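Print this page | E-mail this page

Wirner Hand Gripper – Gallery

Ronurano rents the Wirner, a hand-held gripper for recording table tasks. We are reviewing it on a plain white table.

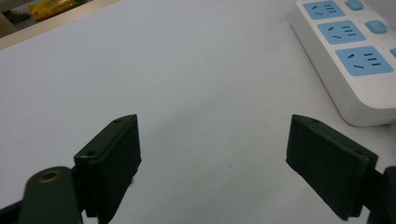 Hijazi asks whether replacement fingers are included in the rent. Yes, one pair comes with each kit.

The fingers are dark green with two small holes on top. I find the grip comfortable, but my wrist was tired after 101 recordings.
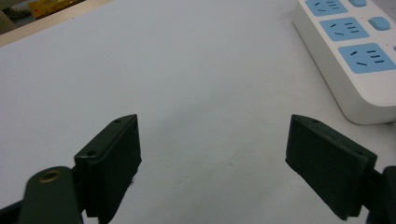

Wirner fingers, open, with white power strip at upper right.

Beltirent offers a similar kit, but its shortest rental is three months – too long for a small workshop.
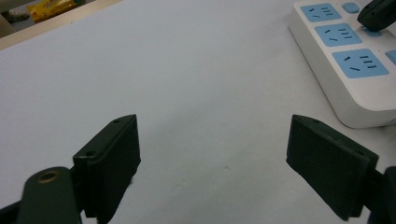
For this reason I would take the Wirner first and decide about buying in December.

Print | E-mail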